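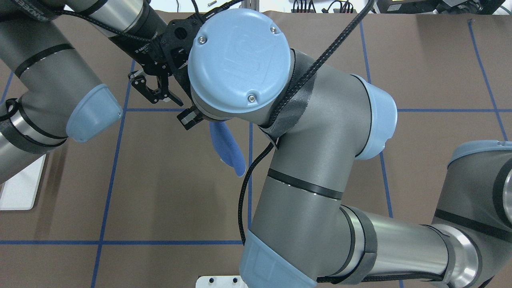 How do I lay out a small vegetable bed in squares?

Asked 28/04/2020 in Home and Garden

I finally have a yard! It gets sun most of the day and I built one raised bed, 6 feet long and 3 feet wide. I keep reading that you can divide it into one-foot squares and plant a different thing in each. Does that really work for a beginner? I'd love tomatoes, carrots, lettuce and a lot of basil. Also, do I need to buy one of those ready-made grids? Giraldo has one but it costs more than my lumber did.

3 answers

Answer 1 (17 votes)
Yes, it works, and you are going to have so much fun with it! Skip the store grid. I put small nails along the edges of my bed one foot apart and ran garden twine between them, and it has lasted three summers (I replaced one string after the dog went through it).

For your list I'd go with one tomato per square, and put those on the north side so they don't shade everything else. Carrots can go 16 to a square if the soil is loose and deep. Lettuce, four. Basil, four if you keep pinching it, and do keep pinching it — the more you cut, the bushier it gets and the more pesto you have in June.

Wait on the tomatoes and basil until your nights stay above 50. Lettuce and carrots can go in right now in most places. Sow a new square of lettuce every couple of weeks so you don't get it all at once like I did my first year. We ate salad for breakfast.

Answer 2 (6 votes)
Agree with most of that, but one tomato per square foot is tight unless you grow it up a string and take off the side shoots. Big sprawling kinds want two squares at least. A patio type is much happier in a small bed. Mine is from the Adum seed swap and I love it, masses of little fruit.

What did you fill the bed with? I use half compost, half topsoil, and carrots come out straight as anything.

Answer 3 (0 votes)
just plant it in rows, my grandma always did and her carrots were huge. good luck!!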